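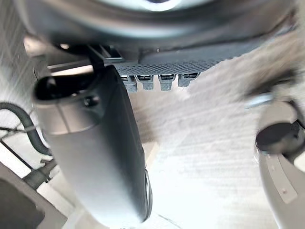 グレーのパネルの下に並んだクリップ

有孔パネルにクリップをつけて小物を吊るす収納、うちの作業部屋でもようやく形になってきたので、やり方をまとめておきますね。穴の細かいグレーのパネルに、同じグレーの樹脂クリップを四つ。色をそろえただけで、ずいぶんすっきりして気に入っています!

用意するもの
・有孔パネル 1枚(Fullura 2,435円)
・樹脂クリップ 4個
・マスキングテープ、定規、鉛筆
・やわらかい布

1. まずパネルの下側を布で拭きます。ほこりが残っているとテープがすぐ浮いてくるので、ここはさぼらずに。

2. パネルの下の縁に沿ってマスキングテープをまっすぐ貼り、その上に鉛筆で印をつけます。わたしは50mm間隔にしました。最初は目分量でやって、見事にガタガタになりました……。

3. 両端のクリップから先に留めて、あとから内側の二つを入れます。差し込むときはクリップの根元を持ってくださいね。先のほうをつまんで押すと、けっこう簡単にしなります。

4. テープをはがして、少し離れたところから眺めます。写真のクリップも、左端がちょっと下がり気味で、右端は少し高めで右に傾いています。こういうときは端のクリップを一度外して、差し直すのが早いです。指でぐいっとひねって直そうとすると、根元に負担がかかるのでやめておきましょう。

5. 吊るすのは軽いものから。うちではメモの束、布テープ、作業用の手袋あたりが定番です。はさみも試したのですが、開け閉めのたびに揺れて気になり、結局Cikorelの引き出しに戻しました。

長いもの、筒っぽいものはクリップに任せず、別に置き場所を決めておくのがおすすめです。手前に長いものがあると、奥のクリップに手が届きにくいんですよね。よく使うものほど、出し入れする側を空けておくと楽ですよ。

追記:クリップだけ買い足したい方は、1,000円以内で2袋入りのものがありました。パネルの厚みに合うかどうか、買う前に測っておいてくださいね。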